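Home Robotics & Automation > Buying and Planning

Budget for a first tidy-up robot arm on a wheeled base: what am I forgetting?

bovdale_tinkerer
Posted 11 July 2023

I've been saving since January and I'm finally close to ordering a small arm on a wheeled base for our living room! The plan is modest. I want it to pick up light things (bottles, snack wrappers, the odd plate) and either drop them in the trash or bring them to one spot. I'm looking at a used Clergate base and a Babaei gripper kit, and after those two I have $400 left for everything else. Is that enough, and what would you spend it on first? The floor is wood with one big low-pile rug, and the tallest thing it would need to reach is the TV cabinet.

starner_fan_53

Oh, this is a fun stage to be at! Yes, $400 can go a long way if you spend it in the right order.

Start with the battery. Used bases nearly always come with a tired one, and a robot that quits halfway across the rug is no fun for anybody. I put $53 into a better charger as well and have never regretted it. Next I'd get spare fingertips for the gripper. The soft pads wear down quicker than you'd think, and I went through 3 sets before I learned to turn the grip force down. Buy them with the kit so you only pay shipping once.

After that, hold on to the rest of the money for a month! Run the thing by hand with a gamepad, write down every item it fumbles, and let that list tell you what to buy. I was dead set on a second depth camera and ended up wanting a longer forearm.

Measure the reach from where the base will really park, too. Mine got to the front edge of the shelf just fine and couldn't touch anything at the back.

quietmotor

Check the rug edge. My wheels hated it. Otherwise sounds good, have fun

clergate_owner

I run the same base and I love it, so congrats in advance. Two things to add to the good advice already here.

Cables are the big one. Set aside a little money for a lidded box or some sleeves and get the loose chargers put away before the arm ever goes near them. A gripper will happily grab a cord along with whatever you asked for, and then it pulls. Same with paper, which slides all over the place. Clear bottles and shiny wrappers are hard for a depth camera, so if those are most of your list, ask the seller whether you can try the camera on a few before you pay.

The other thing is the trash can. Mine has a step pedal, and it took me 11 evenings to admit that the robot was never going to work it. An open can is so much easier, and you can leave it in one place and save that position in the software. A bag folded over the rim is fine as long as the arm comes in from high enough.

I'd also walk the room on an ordinary day, before anyone cleans up, and plan for that version of it. 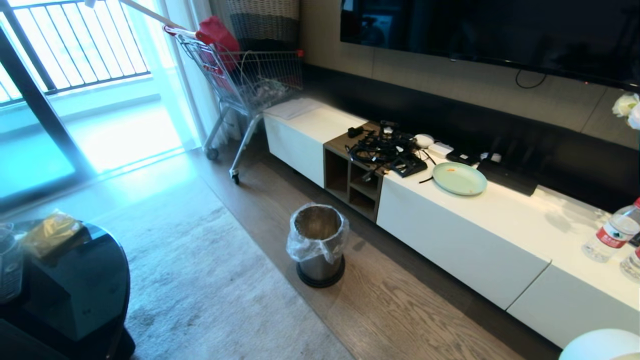 Once you've done that walk, sort what you found into easy, hard and never, and only budget for the easy pile this year. Let us know how the first run goes!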